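4/9/23
By Debora Zuccaro
2 min read
Print | E-mail

Ticket 3587: litter record shows the wrong sire
Status: open

The Kirik kennel says all four pups in the May litter are by Benedetti. The registry page says Zisetti. I checked the paper form and it reads Benedetti, in ink, signed by the stud owner. So the page is wrong, or the form is. I'm not ready to pick yet.

First reply from the help desk told me to clear my browser. I did. Same sire. I don't see how my browser would swap one dog for another.

Hatice Altıntaş looked up both dogs on her end. Benedetti is entry 1230 and Zisetti is entry 190, so a slip of the finger seems unlikely to me. She thinks the pedigree import from Akanwood moved some rows. Akanwood says the import was clean. They said that last time too, when a bitch was listed as her own grandmother.

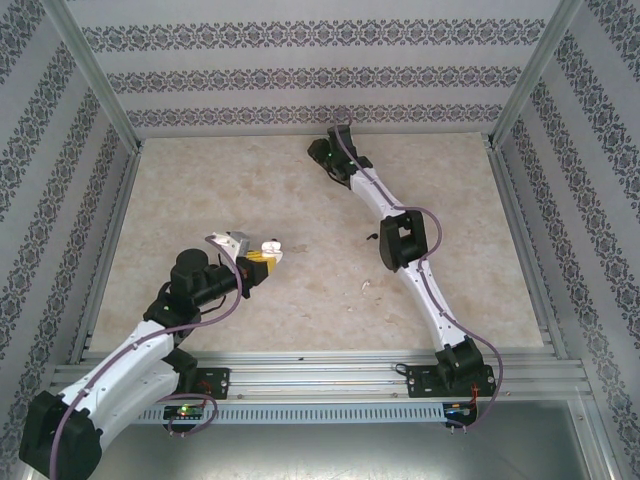 Tried so far: entered the sire again by hand and saved. The page showed Benedetti until the overnight update, then went back to Zisetti. Hatice locked the record and I entered it a second time. It went back again.

She has now pulled a list of 41 litters touched by the same import. I compared the first six with the paper forms. Two are wrong. The desk calls this "a display issue." The printed pedigrees have the wrong sire as well, so I doubt it.

Asked for: overnight update off until the list is checked, and a DNA parentage test on the Kirik pups before any papers go out. The breeder agreed to the test. No answer on the update.

Please don't close this one again without writing to me.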